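Vever Floor Cushion Set
Setup and care, section 8
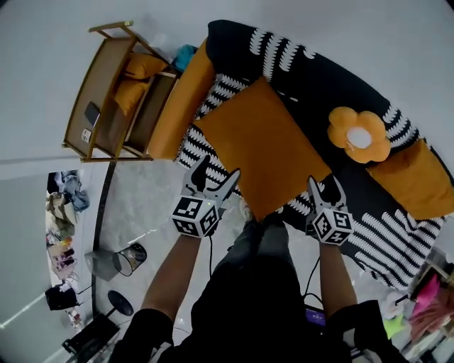

ARRANGING THE CUSHIONS

1. Spread the rug flat. A bold black-and-white pattern hides crumbs but not wrinkles.

2. Lay the bolster along one edge. It will roll. Put it back.

3. Set the large square cushion toward the center and the flower cushion to one side, white circle up.

4. Stack any spares on the bench – two high is plenty.

Note: Allow 36 inches between rug and doorway.

Caution: Orange covers may bleed. Wash separately in cold water, unless you want orange towels.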